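August 3, 2022
By the Pleltwood Home Chores Group
4 comments | 200 shares

4. Can it fold a jacket yet?

I'll give the short answer first: sort of, and only if you're patient. When we started Pleltwood in June I figured laundry would be the easy part, and I was wrong by a mile. Towels were fine. We logged 1,644 attempts overall, and the flat, square stuff went so well that I got cocky and moved us on to clothes with collars and buttons — big mistake!

Thick ribbed cloth is the worst of it. A fingertip can press on corduroy and come away with nothing, or grab two layers when it wanted one. The policy we trained on the Desel demonstrations did this constantly (I watched roughly 300 of those grasps back to back, and I don't recommend it). Figure 4 shows the kind of pinch I mean, with blue pads pressing right next to a small fold.

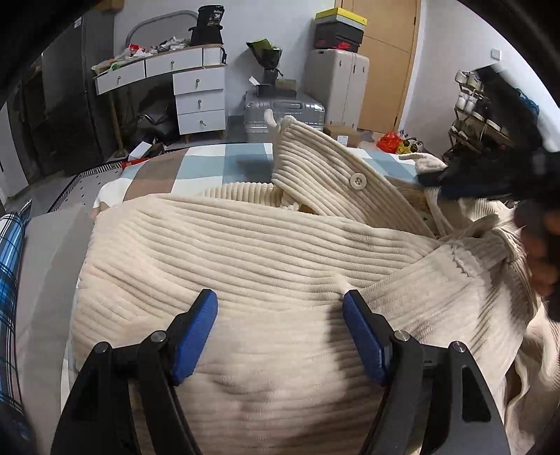
Sleeves are a separate headache. People tug a sleeve straight with one hand while the other holds the body of the garment, and they do it without thinking. Our Serrano baseline treats those as two jobs and loses the first while it works on the second. We tried the Skudlow planner on the same clothes and it did a bit better with cuffs, though it still left collars bunched up more often than I'd like.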